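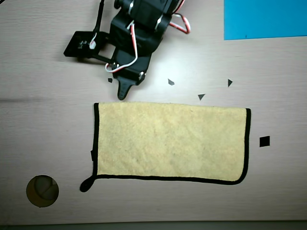 1 Sep 2024 – towel task, second go at collecting demos

Started late after fighting with the leader arm again. The wrist joint on it had lost its zero, so the follower kept drooping a few degrees lower than my hand was asking for. Re-zeroed both against the printed jig and it's behaving. If it goes again I'm pulling the horn off and having a proper look.

Plan for today was 20 clean demos of folding the yellow towel in half, long side to long side, pinching along the black edging. I got 20 in the end but I'm only keeping the later ones. The early ones are me learning to drive, and we know from April what happens when you train on that. (The Drumar set. Never again!)

Things I noticed while driving:

The binding is much easier to grab than the middle of the cloth. It's stiffer and the finger gets under it if I come in low and drag a little toward me before closing. Coming straight down just pushes the towel into the table. I did that over and over before I clicked.

I look at the arm too much and the screen not enough. Banafsheh Bakhtiari has been on my case about this – if I'm using my own eyes to judge depth, then the demo contains moves the policy has no way of working out from the camera. She's right, so for the second half I turned my chair around and drove off the monitor only. Slower, uglier, probably better data. My episodes went up to roughly 600 steps, so the cap in the recorder config needs raising before the next session or it'll chop the release off the end.

The dark cutouts stay on the table for all of the towel demos. I shuffled them every 5 episodes and left the towel more or less where it was. Next time do it the other way around as well, because I suspect I've taught it one towel position and a whole lot of scenery. Write the shuffle in the log, please, whoever does it. I forgot twice and had to go back through the video to work out where the change was.

Cable on the upper arm: gave it a bit more slack so it wouldn't tug at full reach. Keep an eye on that loop of red and white, it sticks out a fair way and I don't love it near the elbow.

Fadden's script for trimming the dead time at the start works fine on these. Sarantis format export doesn't, it drops the gripper channel and doesn't tell you. I've left the raw files on Ponel under towel_fold_b until that's sorted. Don't tidy them up.

To do:
raise the step cap
move the towel between episodes, and rotate it a bit too, so the hanging loop isn't always bottom left
ask Banafsheh whether she wants the shapes sorting demos before or after we hit 200 on this one
new grip tape for the leader handle, mine is peeling and my thumb slips when I open the gripper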